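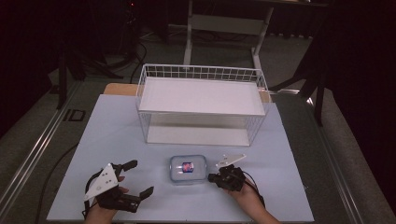 So which cut of Bistis should you watch first? The short one, the version that played in theaters.

I've gone back and forth on this with people in my comments for a month, and I've now sat through both cuts twice, so I feel ready to plant a flag. If you missed it, Bistis is the disaster movie set in the mining town of Ernstead, where the lake above the town starts draining into the old tunnels and everybody has one night to get out. It's big and loud and wet, and I love it so much!

The theatrical cut moves like crazy. You get maybe one quiet dinner, one argument in a parking lot, and then the first siren goes off and you're running. I saw it in January at the Barreto, our old downtown theater with the squeaky balcony seats, and the whole row in front of me jumped when the church floor dropped out. There's a shot right after that where the bell is still ringing underwater, and the sound gets lower and lower until you feel it more than hear it. My popcorn was on the floor by then.

The extended cut adds 30 minutes, and nearly all of it goes in before the flood. You find out why the two sisters aren't speaking. You see the mine office, the pump crew playing cards, and a long scene at the diner that has some of the best acting in the movie (the older sister folding and unfolding that napkin – wow). I'm so glad it exists. But if you don't already care about these people, I think it plays slow, and the first siren comes so late that a friend of mine asked if we'd put on the wrong movie.

There's one thing in the long version I'd cut tomorrow, and that's the helicopter pilot. He gets 3 extra scenes, all of them him yelling into a radio, and none of them change what happens to him. The theatrical cut gives him a single look out the window and it works so much better.

The effects hold up great either way. Filtumer did the water, and they built a real street set they could flood, so when the actors look cold and miserable I believe them. The digital stuff is mostly the wide shots of the dam, and only one of those looked fake to me, the one with the school bus. Keep an eye on the number painted on the pump house door, too. It's 1429 at the start, and it comes back in the last ten minutes in a way I completely missed in the theater. I actually yelled at my TV.

If you're watching at home, turn the lights off and the volume up as far as your neighbors will stand. Then give it a week and put on the long cut – the diner scene is going to hit you a lot harder once you know who makes it up the hill.

Next up for me is the soundtrack, which finally came out on vinyl as a set of 2 records. My copy is supposed to get here soon and I can't wait to hear that bell again.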